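About Navby

Navby tests whether machines can do household chores. We don't build robots. Manufacturers and research groups send us their control software, we run it through a fixed set of domestic tasks, and we publish the results, including the failures.

The company was set up by Fletcher Fairweather, formerly a test engineer for lift equipment, and now has a staff of 5. Our office is in Dunstan.

What we test

Our main test suite is called Koltia. It contains 203 tasks, most of them dull: go from the bedroom to the kitchen, open a door and close it again, fetch a cup, sweep along a skirting board. Every task is first run in simulated homes. A system that passes may then be tried in our test flat, where each task is repeated 200 times.

Moving between rooms is the first stage. It is often treated as a solved problem, and in an open room it nearly is. Hallways are harder. A door left partly open narrows the route and hides what is behind it, and a machine has to decide whether to go round it, push it or stop.
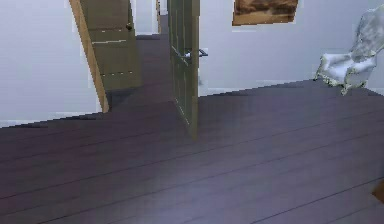

Systems that cannot get through a doorway reliably are not scored on anything further. Those that can are moved on to handling tasks, where results drop sharply. Picking up a rigid object from a clear surface is usually managed. Folding, wiping and sorting are not yet done well enough for us to recommend any system for unattended use.

Simulation has limits. Contact between a gripper and cloth is poorly modelled, and a simulated floor has no crumbs. We report simulated and physical scores separately and do not average them.

Shop-floor work

Vosel, our second suite, covers shelf stacking, trolley movement and floor cleaning. It was opened to outside users in May 2022 and follows the same rules.

Working with us

Test slots are booked by the quarter. Clients may see their results before publication and correct errors of fact. They may not withdraw a score.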